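Worktop suppliers should publish the repeat

Anyone who has ordered a printed stone-effect worktop in the last ten years will know the specification sheet. It gives thickness, core density, edge radius, a heat figure, a scratch class and a fire rating. It does not give the repeat length. I think this is a fault in the way these products are sold, and that the trade could mend it at very little cost.

The repeat length is the distance after which the printed pattern starts again. Every printed decor has one. The pattern is made from a scan or a drawing of finite size, and the printing cylinder or digital file returns to its first line once the last has been laid down. With a plain colour the repeat has no visible effect. With a fine speckle it matters little, as the eye has no single feature to hold on to. With a veined marble it decides whether the finished kitchen looks like stone or like wallpaper.

I came to the subject through a refit of the shared kitchens at Gastcombe, a block of serviced flats where I was asked to write the surface schedule. The chosen decor was a brown marble from the Menon range, with cream veining. The sample was a chip with a 50 mm side. On a piece that small there was one vein and a patch of brown, and everyone who handled it approved it. The worktops were delivered in September. Each run showed the same forked vein at intervals of 1,652 mm, and in the longer kitchens the fork could be seen twice from the doorway. The product had met every line of its specification. It was returned to nobody, and it is still there.

The usual reply from suppliers is that the buyer should have asked. I did ask, on the next job, and the answers were uneven. One sales office did not know the term. Another gave me the board length, which is a different thing. Limum, to their credit, sent a drawing within the day, with the repeat marked as 2,261 mm and the direction of the print shown by an arrow. That drawing clearly existed already. Somebody at the print works needs it in order to set up the machine. The information is produced, used and filed, and then left out of the one document that the buyer reads.

A second argument is that the repeat can be judged by eye from a large sample. This is true in principle. In practice full boards are shown at trade counters under strong overhead light, upright and one at a time. A worktop is seen flat, end-on and in a run. These are different conditions, and a pattern which passes in the first may fail in the second. A number on a sheet is the same number in both.

Rendered views are now offered as an answer to this, and I have some sympathy with them. A good render can show a surface at any size and from any height. The difficulty is that the person preparing it chooses how much of the surface is shown. If the view covers less than one repeat, the pattern cannot be seen to recur, and the buyer learns about colour and veining only. Scale is the other weakness. Brown marble with pale veins looks equally convincing as a worktop or as a cliff when there is nothing of known size to measure it by.
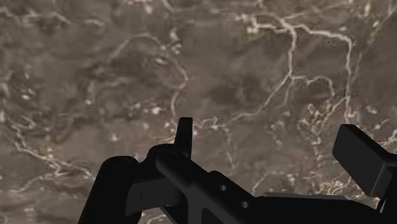 Rendered brown marble texture with cream and white veining. The upper left is darker and cloudier, with fainter streaks.

Variation within the pattern deserves more attention than it gets. A decor with one calm area and one busy area is closer to real stone than a decor of even density, and most buyers would say they prefer it. It is also harder to repeat without detection. The calm area becomes a dark patch at regular intervals, and the eye finds patches sooner than it finds lines. A designer who wants strong variation therefore needs a longer repeat to carry it. A short repeat calls for an even, modest pattern. Either combination can be used successfully, and the buyer can only tell which one is on offer if the length is stated.

There is a cost side to this as well. Long repeats need larger cylinders, or more file preparation where the print is digital, and I accept that the price has to reflect it. On the schedules I have handled, the difference between a short-repeat and a long-repeat marble came to 344 pounds for a full set of kitchens. I would have paid that at Gastcombe without discussion. I was never given the choice, because the two products were described in identical words.

Joints are a related matter. When two boards meet at a corner, the veining will break. Real slabs break too, and a mason will turn or trim the piece to soften the change. A fitter can do the same with a printed board, but only by knowing where in the repeat each board begins. Some makers start every board at the same point in the pattern and some cut wherever the length falls. Both practices are defensible. The first makes matching predictable, while the second hides the repeat between neighbouring boards. The sheet should say which is used.

What I am asking for is two extra lines: repeat length in millimetres, and start point, fixed or random. Misulance already prints both for its wall panels and leaves them off its worktops, although the decor papers in the two ranges share the same names. I have written to ask why and have been told that worktop customers do not request it. Customers rarely request a figure they have never been shown – the scratch class was once in the same position, and it now appears on every sheet I receive.

Until the lines are added, my own schedules will carry a clause requiring the repeat to be declared before an order is accepted. For any veined decor I also ask for a flat, full-length view of two boards laid end to end, with a rule in it. One supplier has declined to quote on those terms. The others have sent the figures, in most cases by return.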